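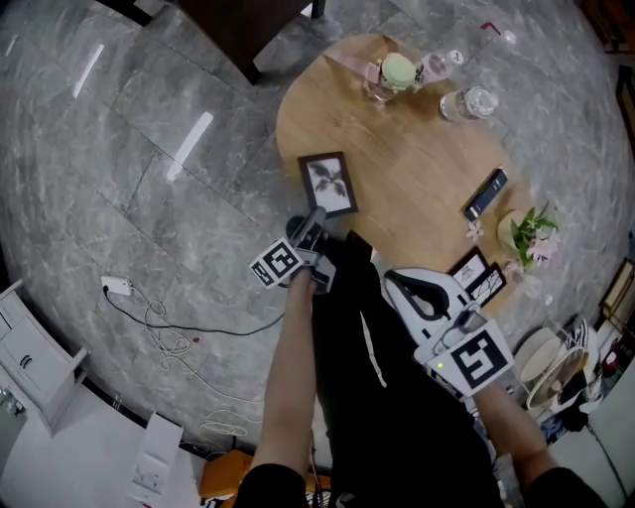

Two hand-held grippers at work on a table. Each one wears a square black-and-white marker on its side.

When a Robot Doesn't Know Where Its Hand Is

Have you ever reached for a cup in the dark and knocked it over? Your fingers worked fine, and so did your arm. You just had the wrong idea about where the cup was! Robots get mixed up like this too, and today we're going to look at one time it happened.

At a workshop called Rillia, people teach a robot named Darko how to tidy tables. They hold grippers (a gripper is a sort of robot hand) and do the chore themselves, and a computer keeps track of every move so that Darko can copy it later on. To follow the moves, the computer looks for those square markers, a bit like the way you'd look for a friend's bright hat in a crowd.

One morning Darko began missing things. It would reach for a bottle and close its fingers on plain air - snap! - and then carry that nothing very carefully to the other side of the table. It missed 7 bottles out of 21, and once it bumped a flowerpot pretty hard, so somebody pushed the big stop button and everyone had a think.
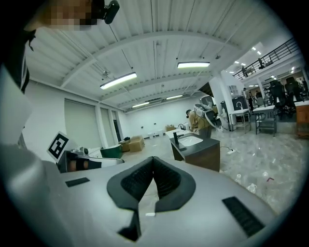
The first idea was that the fingers were worn out. Finger pads can get smooth, the way the bottoms of old sneakers do, and then things slip right out of them. But the pads were fine. The next idea was the ceiling lights, because a bright shine on a marker can hide its pattern from a camera. The lights were fine too.

Then somebody got out a ruler. One marker had been stuck back on after cleaning, and it was 4 millimeters too low. That's a tiny bit, less than the width of a pencil! But the computer believed the marker, so every lesson it saved from that gripper was a little bit wrong, and Darko had learned all of those lessons very well indeed.

The fix took 2 steps. They put the marker back where it belonged, and they threw out the crooked lessons and did them over (that was the slow part). Now the markers get measured every morning before anybody picks up a gripper.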